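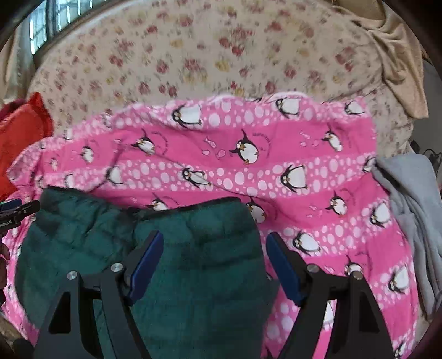
According to Lensa Hailu, the fleece goes on top in the evening and ends up underneath by morning, and she does not count it as bedding when asked how many covers she sleeps under. Several other respondents said much the same. Safta Vlad listed a quilt and a sheet on the questionnaire and only mentioned two fleeces during the follow-up interview, as things that "live on the bed anyway." The gap between what is reported and what is in use matters for any estimate of insulation in the home, and this section deals with how we handled it.

4.2 Light covers and the undercounting of layers

The questionnaire asked each of the 100 participating households to list the covers used on the main bed in January, with fiber content and weight where a label was still attached. We had expected missing labels to be the main source of error. They were common, but their effect was small next to that of omitted items. Sheets were nearly always listed. Quilts were always listed. Fleece blankets, shawls and spare cloths laid over the bed were listed when the respondent thought of them as bedding and left out when the respondent thought of them as something else (a child's blanket, a sofa cover, a dust cover).

Polyester fleece is the most important of these. It is light for its thickness, and its heat resistance depends mainly on the air held in the pile. A fleece that has been washed many times loses loft and tends to pill, so that nominal weight is a poor guide to present performance. Pattern is of no thermal interest, but it does bear on reporting. Printed fleeces with cartoon motifs, such as the pink one with penguins in Figure 4, seem to be classed by respondents as children's things wherever they are used, and fell out of the lists more often than plain ones. Olteanu noted the same tendency during the pilot interviews, and the wording of the second questionnaire was changed to ask for "anything laid on the bed, including throws and children's blankets."

For the laboratory comparison we used new samples from two suppliers. Granetti supplied fleece at 200 grams per square meter, and Nedelcu supplied a heavier double-sided fleece at 400 grams per square meter. Both were tested on the heated plate at the Prorora laboratory, first alone and then over a cotton sheet. Each combination was run 4 times with the sample lifted and relaid between runs. Relaying was done by hand and without smoothing, as a perfectly flat sample gives a reading that is hard to relate to a bed in use.

Two points from these tests affect the rest of the paper. First, doubling the fabric weight did not double the thermal resistance. The heavier fleece is denser, and part of the added mass is fiber that displaces air. Second, the order of layers made a difference when air was moving across the plate. With a woven layer on the outside, the fleece held its still air well. With the fleece on the outside, the advantage shrank, and it shrank more for the lighter sample. In still air the order had no effect we could separate from the variation between runs.

The second point bears on bedrooms where the bed stands near a window. A loose outer layer of woven cloth may be doing more than its own weight would suggest, provided it covers the fleece below it. Veronica Costache, commenting on a draft of this section, objected that people do not lay covers in the order that a test plate would favor, and that a sleeper moves. We agree. The values in the next section are therefore given as a range for each household, with the lower end taken from the fleece-outside arrangement in moving air and the upper end from the fleece-inside arrangement in still air.

Air gaps were not modeled. A cover that bridges over a pillow or a folded quilt encloses a volume that may help or harm, depending on whether its edges are closed, and we had no dependable way to record this from questionnaires. Mocanu's method of tracing the cover profile with a soft rule was tried at the Edeo site and dropped, as the covers shifted under the rule. Households with electric blankets were kept in the sample for the count of layers and excluded from the resistance estimates.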